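Finished The Salt Road to Matheson at two in the morning and I have regrets, mostly about my alarm. I'd been putting off this second Zeltadville book for ages (the first one wrecked me a little) and then I read the last 310 pages in one sitting with a bag of pretzels.

So! We're back in Zeltadville, and the ferry captain's sister finally gets her own story. She comes home to sell the family boat, and of course the guy who wants to buy it is the one she left at the dock seven years ago. I know, I know. I eat this stuff up every time. The banter is great, the grandmother is even better, and chapter 7 has a kitchen argument I went back and read twice.

My one gripe is the middle. There's a long side trip to Trarari that could've been half as long, and I kept wanting to get back to the boat. I listened to some of that part on my Rikex while folding towels, and it went down easier that way.

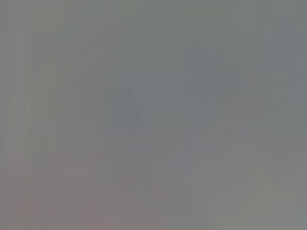 The fog chapter is the one I keep thinking about. They're out past the harbor, not speaking, and all she can see of the other boat is a dark shape with no real edges. It's that same blue-gray smudge, a bit lumpy on top and fading off into more gray on one side, and she has to decide whether to call out to it. I held my breath for pages!

Four and a half stars from me. Book three is out in October and I'm number 67 on the library hold list, so I may just cave and buy it.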